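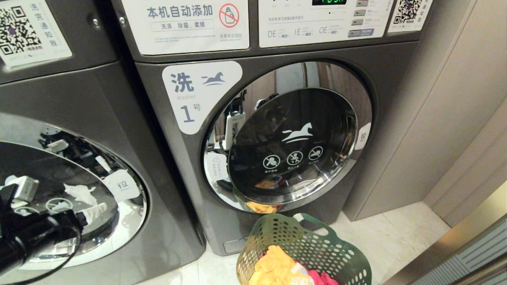
4. First wash and leveling

Okay, hoses on, drain hose hooked over the standpipe, transit bolts out. If you skipped back there and left the bolts in, go and get them now (there's a spanner in the Besnard kit bag). I once ran a machine with one bolt still in and it walked halfway to the back door!

1. Set your level on top, front to back, then side to side.

2. Turn the front feet until the bubble sits in the middle. I do the low corner first and leave the others alone as long as I can.

3. Push down on opposite corners. Any rocking, go back to step 2.

4. Tighten the lock nuts up against the cabinet.

5. Open the tap slowly and feel around both hose ends with a dry paper towel. Wait 5 minutes, then feel again.

6. Run an empty hot cycle with a spoonful of detergent — no clothes, not even a rag.

Note: leave a gap of 25 mm on each side. My friend Alois Gruber squeezed his in tighter and the rattle drove him nuts until February.

Caution: don't plug the washer into an extension cord, and don't share the outlet with a heater.

If it still shakes on the spin, check the feet again after 6 loads. New floors settle, and so do rubber pads.

Dryer stacking is in section 5.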